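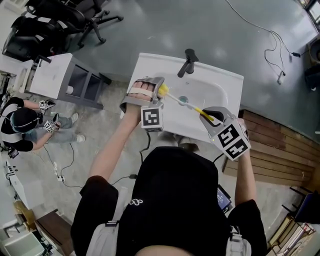

*Bottle brush between the two grippers, over the washbasin.*

March 2, 2025

Demo visit to Emlow, went over with the Brerton lot. What a good way to spend a day! I'd only known the hand-held gripper kit from the Fotar write-up, and seeing people work with it is another thing altogether.

The brush task was my favourite. It's long, thin and bristly at one end, so every handover between left and right has to be thought about, and you start noticing how much your own fingers normally do for you. Had a go myself. Managed 2 clean passes out of 11 and was absurdly pleased with both.

They're aiming for 200 recordings per task before changing anything, brush included. Asked how they pick the tasks and got a lovely long answer (short version: things people do at home without looking).

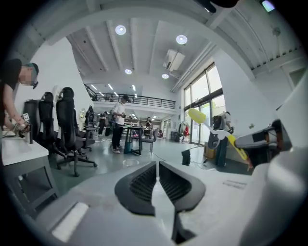
*Main floor, windows side, with several people at work.*

Great room for it, tall windows and space to walk about with the grippers up.

To follow up:

- ask Emlow for the marker cube drawings
- does the ribbed jaw fit our Hegyi mount? Measure ours first
- try a brush on our own bench, thin shaft, same sort of length
- return visit in October, bring the spare straps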